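A place for the small black things

My cousin is getting married in Lolley and the invitation says black tie, so in August I had to find out what I own. I own one bow tie. It was in a shoebox with shoelaces, two old watch straps and a necklace which is not mine. I needed about 40 minutes to find it, and I decided that small things must have a better home in this flat.

The stand

I wanted something simple for the top of a table. Hülya Değirmenci, my neighbour, told me to look at stands for necklaces, because a bow tie with a neck strap can hang in the same way. I found a black one in the Contreras shop on the corner. It has the shape of the letter T, with four pegs under the bar and an oval tray at the foot. The pegs are short, and they point straight down, so I was worried that a strap would slide off. For this reason I tried it first with the bow tie, before I gave it anything delicate.

I opened the strap completely and laid everything flat on the pale wood. On a dark table I would lose a black tie in one second, so I recommend a light one for this kind of work.

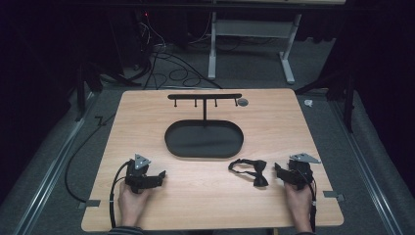
What goes where

My plan is one peg for the bow tie and the other pegs for necklaces. The watch straps will live in the tray, together with cufflinks if I ever buy some. The shoelaces have moved to the hall.

I also read that a strap should hang open – if it stays closed for months, the fold becomes permanent. I don't know if this is true, but it costs nothing to do it.

The necklace is still a mystery. Hülya says it is not hers. If you visited me in Drollthorpe and went home without a necklace, please write to me.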